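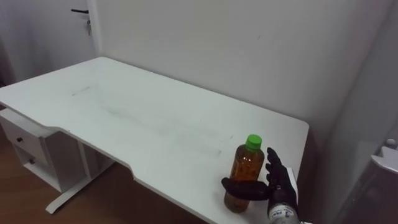 Residents who work from Sernton's public library want the study desks kept open past 6 p.m., and one of them told the town council that closing up at dinnertime "shuts out anyone who has a day job and a class to finish at night." The remark drew applause at a packed meeting where members took up the future of the quiet study rooms on the second floor.

The council voted to try longer hours starting in September. Under the plan, the second floor will stay open until 9 p.m. on four evenings a week. The first floor, including the children's section and the main checkout desk, will keep its present hours.

The trial will run through the end of the school year. After that, the library will report back on how many people used the rooms and what it cost to keep them staffed, and the council will decide whether to make the change permanent.

Sernton's library has 44 study desks, most of them on the second floor. Staff say the desks are often full by midafternoon, when high school students arrive, and that people who come straight from work find the place about to close. The nearest library with evening hours is in Jansen, a drive of nearly 70 minutes there and back.

Several speakers said they had made that drive during exam season. One woman, who is taking bookkeeping classes online, said she had been doing her coursework in her car outside the library after closing time so that she could still use the wireless signal. A man who spoke after her said he shares a two-bedroom apartment with three children and had not found anywhere else in town with a door that shuts.

Not everyone was in favor. Two speakers asked why the town would pay to light and heat a floor for what might be a handful of people in January. Another wanted the money put toward the bookmobile, which has been off the road since spring with a bad transmission. The council said the bookmobile is in a separate part of the budget and would be discussed next month.

The cost of the trial was cut down during the discussion. The library first asked for two staff members on each late evening. The version that passed calls for one staff member upstairs and one security guard shared with the recreation center next door. Returns and holds will not be handled after 6 p.m., though people may leave books in the drop slot by the parking lot.
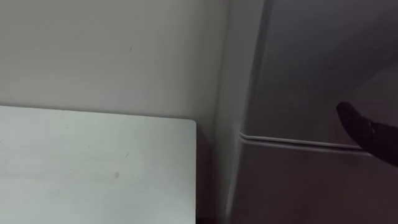 Town & Schools

Rules for the evening hours were approved along with the schedule. Anyone 16 or older may use the study rooms after 6 p.m. with a library card. Younger students will need a parent or guardian with them. Desks cannot be reserved by phone, but cardholders may sign up for one at the second-floor counter up to a day ahead. A desk that has been signed for will be held for 10 minutes past the start time and then given to the next person waiting.

Covered drinks will be allowed. Food will not, except in the small break area at the top of the stairs. Phone calls must be taken in the stairwell or outside. The two group rooms can be booked for up to 75 minutes at a time, and groups may stay longer if there is no one waiting.

Getting home was the other main concern. The last bus on the Skamuser line now leaves the stop across from the library at 8:40 p.m., before the rooms would close. Council members said they had asked the bus operator whether the last run could be moved back by half an hour on the late evenings. No answer had come by the time of the meeting. If the bus schedule stays as it is, riders will have to leave early or find another way home.

Parking will be free in the library lot after 5 p.m., as it is now. The gate on the Filtuten Street side will stay open until 9:30 p.m. on late evenings so that drivers do not have to go around by the fire station. The lights in the back row of the lot, two of which have been out since winter, are to be repaired before the trial begins.

The second floor will be closed for part of August to get ready. The work includes new outlets along the east wall, a replacement for the carpet near the elevator, and a separate switch for the upstairs heating so that the rest of the building does not have to be kept warm at night. The study rooms will not be available during that time, but a few tables will be set up in the magazine area downstairs.

The library is also asking people who plan to use the late hours to fill out a short form saying which evenings suit them best. The four evenings have not been picked yet. Forms are at the front counter and can be handed in until the end of June. Students at the high school will be able to get them from the main office.

In other business, the council approved repairs to the footbridge behind the ball fields and put off a decision on new trash cans for Main Street. A request to close part of Mill Road for the fall street fair was sent back for a revised map, as the first one showed the detour running through the clinic's ambulance entrance.

The next council meeting will be held at 7 p.m. in the town hall annex. The meeting room in the main building is being painted.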